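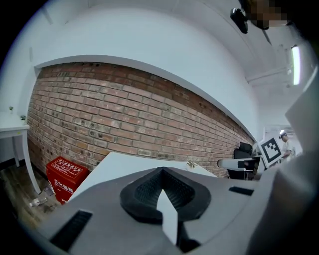
Search the help pages Go

Posted by Dorottya Csonka, September

My pose tracking drifts when the gripper camera turns away from the marker. I run visual-inertial SLAM on fisheye video and reset the map origin from one square marker. Facing the long brick wall, the tracker reports plenty of features, but after 192 frames the path is off by 17 mm. Facing the plants on the side table it stays fine. Is the brick confusing the matcher, or is it my mask? I'm on Lustora with default settings.

Raghavendra Kotian

Could be both. Check the mask first. The gray housing and the black pad fill the bottom of your view and move with the camera, so any feature on them tells the solver you are standing still. The tall panel on the right needs masking too. Then raise the descriptor ratio test a little stricter, since brick rows match each other one course off. Rerun the same clip before changing anything else.

Kwan

Buy a better IMU.

Aron

Had this on Thursday. I set the mask at half resolution and forgot to scale it by 2. Worth a look.

Comments

Dallevon: Same with tile floors.

Dorottya Csonka: The mask stopped short of the side panel. Fixed it, now down to 2 mm. Will try the ratio test next.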